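Walkthrough before opening, 4th July. Anik St community kitchen, ground floor + back store. Same sheet as last time with the comments typed up after, so sorry for the order of things. OK = fine, FIX = before we open, WATCH = leave it but look again next visit.

## 1. Doors and exits

- [x] Front door opens fully - OK. Sticks a bit at the bottom, always has.
- [x] Back door opens from inside without a key - OK
- [ ] Back door path clear - **FIX**. Folding chairs stacked in the passage again. They go in the store. Sign on the wall says so, chairs were leaning on the sign.
- [x] Exit lights lit - OK front, OK back
- [ ] Emergency light in passage - **WATCH**. Came on when tested, dimmer than the other one. Battery prob on its way out.

Passage is 46 inches wide at the narrow point with nothing in it. With chairs, a wheelchair won't pass. Same comment was on the November sheet.

## 2. Fire

- [x] Extinguisher by range, pin in, gauge in green - OK
- [x] Extinguisher in hall, same - OK
- [ ] Fire blanket - **FIX**. Pouch is there, tapes are tucked up inside so you can't grab them. Pull them down so they hang.
- [x] Hood filters in place - OK, greasy but not dripping. Clean is booked with Tse.
- [ ] Smoke alarm in back store - **FIX**. Chirping. New 9 volt please, and write the date on it.
- [x] Gas shutoff reachable, handle turns - OK

Nothing on top of the range hood please. Found a roll of foil and a box of matches up there. Moved to drawer.

## 3. Cold storage

- [x] Tall fridge under 40 F - OK, read 38 top shelf, 37 bottom
- [ ] Under-counter fridge - **FIX**. Read 46. Door seal is split at the hinge side. Emptied into tall fridge, note taped on the door. Do not use till Anik or whoever does the repair has been.
- [x] Freezer at 0 F or lower - OK
- [ ] Date labels on everything - **FIX**. Half the tubs have a label, half don't. If there's no date it goes in the trash, even if it smells fine.
- [x] Raw meat on the bottom - OK

Berries and cut fruit for the kids' snack table: out of the fridge 2 hours max, then toss. Small portions, top up from the fridge. Wash berries just before they go out, not the night before, they go soft and then moldy.
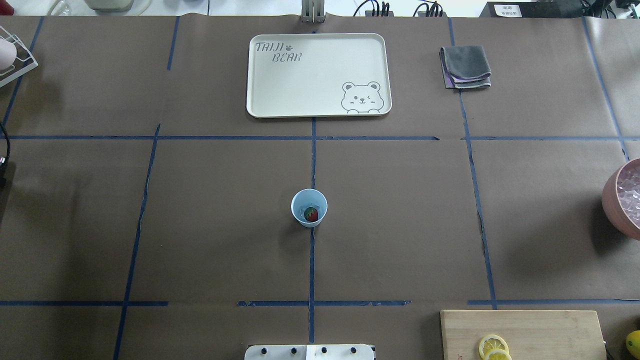 Grapes cut lengthwise for under fives, same for cherry tomatoes. Nuts stay off the snack table completly. Allergy list goes on the inside of the cupboard door where the helpers can read it, currently it's in the office and does no good there.

## 4. Hot holding and the range

- [x] All burners light - OK, back left slow to catch
- [x] Oven door closes properly - OK
- [ ] Probe thermometer - **FIX**. Reads 28 in ice water, should be 32. Either recalibrate or bin it. Spare is in the first aid drawer, that one's good.
- [x] Soup kettle holds over 135 F - OK, checked after the full warm up
- [x] Pot handles turned in - n/a, nothing on

Limit on the steam table shelf is 120 lbs. It's on the plate at the back, nobody reads it. Don't put the stock pots up there full.

## 5. Counters, trays, serving gear

- [x] Counters clean, no cracks - OK
- [x] Cutting boards - OK, except the green one. Deep grooves, needs replacing.
- [ ] Serving trays - **WATCH**. Mostly fine. Any with chips or cracks on the rim come out of use, they hold dirt and they cut fingers. Check both sides, and check under the rim too.
- [x] Kids' cups and plates kept apart from the adult stuff - OK
- [ ] Drying rack - **FIX**. Trays stacked flat while wet. Stand them on edge with a gap. No towel drying. 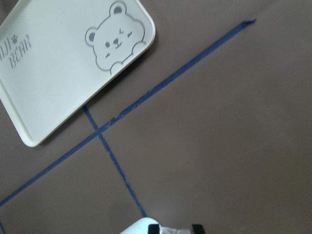
**Can printed trays go in the dishwasher?**
Only if the maker's mark on the underside says dishwasher safe. With no mark, wash by hand in warm soapy water with a soft cloth, no scrub pads, then rinse, sanitize and air dry. A tray with the print flaking gets pulled, same as a chipped one.

## 6. Sinks and handwashing

- [x] Hot water at hand sink - OK, takes a while to come through
- [x] Soap - OK
- [ ] Paper towels - **FIX**. Dispenser jammed. Roll sitting on the windowsill meanwhile.
- [x] Sanitizer strips in date - OK
- [ ] Hand sink used only for hands - **FIX**. Coffee grounds in it!

## 7. Electrics, floor, store

- [x] Cords not frayed - OK
- [ ] Extension lead under mat by the urn - **FIX** today. Move the urn to the wall outlet.
- [x] Floor dry, mats flat - OK
- [ ] Store shelves 6 in off floor - **WATCH**. One flour sack on the floor, lifted it.
- [x] No droppings, no gnawed bags - OK
- [x] Cleaning stuff locked up and away from food - OK, Enau spray bottles relabeled

Unumano delivery still outstanding - 2 cases gloves, medium. Use the large till then.

Under-counter fridge, alarm battery, blanket tapes, urn lead: these four before doors open. Rest by next visit. Sheet goes back on the hook by the office.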